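The Robot Will See Your Stapler Now

14 shares | 3 comments

10 September 2026

The pitch arrived in July, in an email with four exclamation points, and it went like this: for $160 a month, Skundis would teach a robot to tidy my desk before the robot had ever met my desk. It would practice in a simulation first. By the time the arm got to Abu Hammour, where I rent two rooms above a tire shop, it would be an old hand.

I have paid more than that for a chair I don't like, so I signed up.

The product is called Govero, and it is a subscription in the way everything is a subscription now. You get access to a library of simulated offices, a training dashboard, and a score. The arm itself is extra, $915 for the small one, and you may put off buying it as long as you like. A surprising number of customers put it off forever. They enjoy the simulated offices and leave it there, the way people buy cookbooks.

Setup took an evening. You pick a room from the library, pick a chore, and press Start, and then a robot that does not exist attempts the chore 200 times while you eat dinner. My first chore was "return stapler to shelf." I came back to a score of 2. I assumed this was out of ten. It was a percentage.

The help pages are relaxed about this sort of thing. Early scores are low, they say, and suggest you try giving the robot "richer instructions." So I wrote richer instructions. I told it which end of the stapler was the front. I told it that shelves are approached from above. I felt like someone leaving notes for a house sitter from another planet. The next morning the score was in the thirties, and I was prouder than I had been of anything in months, including a nephew's graduation.

What you are paying for, mostly, is the variety. Govero will shuffle the clutter, turn the calculator sideways, swap one stapler for another, and dim the lights. The idea is that a robot trained on one tidy shelf learns that shelf by heart and panics at the next one. I know accountants like this. Shuffling costs nothing extra on the monthly plan, and it's the one feature I would tell you to turn on right away and leave on.

The dashboard is less lovable. It has three separate menus called Tasks. Anything you rename goes back to its old name when you log out, so my chores are once again Task_copy and Task_copy_new. Support is by chat and is quick and pleasant, and has told me twice that the naming problem is fixed.

The rooms themselves are handsome in a way that got under my skin. The wood glows. The desks are white and stay white. There are plants, and they are very green, and no one has ever set a mug down on anything. After a week of looking in on these places I cleaned my own office, by hand, in under an hour, and had to ask myself what the $160 was for.

I did rent the arm in the end, for the trial month. It came in a box the size of a carry-on, and I clamped it to the desk and gave it the stapler chore with my real stapler, which is beige and has tape on it. It reached, thought it over, and picked the thing up. It put it on the shelf upside down. I have decided to count that. By the second week it was getting it right more often than my last office mate did, and it has yet to microwave fish.

The obvious rival is Hanida, which sells a similar arm with no simulator and asks you to train it by moving it around yourself. I tried one at a trade show. You get results sooner and a sore shoulder with them. If you have one desk and one chore, that may be the smarter buy. Govero makes more sense for someone with a lot of desks, or a small business that wants to try out a layout before paying for any hardware, or a person who simply likes checking a score in the morning with coffee.

I am that last person. My trial ran out and I renewed, without the arm. The score on the stapler chore stands at 71. I am starting it on the calculator next.

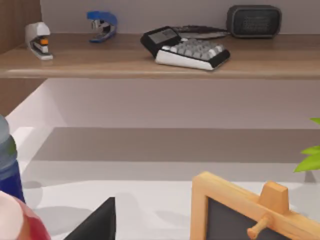 Staplers, calculator and shelf in one of Govero's simulated offices.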